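5/17/25

Blocks again this morning, letters and numbers, ten of them near the middle of the brown table.

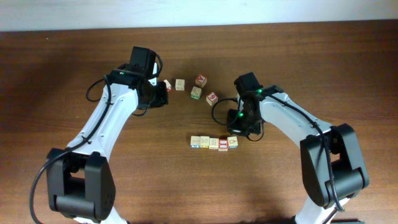
Edvin Westerberg thinks I'm too hard on them. According to him you learn your letters by handling them, he did, his kids did, and a block you can turn over in your fingers beats any worksheet. He told me this twice on the phone and then sent it again in writing, in case I'd missed it.

Maybe. I have my doubts. What I remember doing with blocks is stacking them and knocking them down, and I don't recall ever stopping to notice that one was a B. The Kobori leaflet says play like this "builds early reading." Builds it how? It doesn't say. The leaflet does have room for a coupon.

I keep thinking about the set from Hukholm we bought in December. Very pretty, and the box promised up to 101 words. Who sat down and worked that out, and did they count "ox"? I tried it myself one evening after supper and gave up when I ran out of vowels. That's my main complaint with these things. Plenty of consonants, hardly an E when you want one, and then numbers mixed in that can't be used in a word at all. You get halfway into TABLE and you're stuck looking at a 7.

Edvin says spelling isn't the point at that age. Then why put letters on them? Plain cubes stack just as well and cost less.

I'll admit they're nice to hold. Small, wooden, a decent little sound when they hit the table. I had an alphabet set as a child and would probably know the smell of it if someone handed it to me blindfolded. But liking the feel of a thing is one matter and claiming it teaches reading is another, and I wish the people selling them would pick one.

Tidying them is its own chore. Sort by letter, or sweep the lot into the tin? I've been a sweeper since about 2000 and don't plan to change. Edvin sorts, of course. He has a tray for it.

He wants me to try the Proreck set next, the one with two of every vowel. I said I'd look at the price. Must also call about the gutter, and we're out of coffee filters.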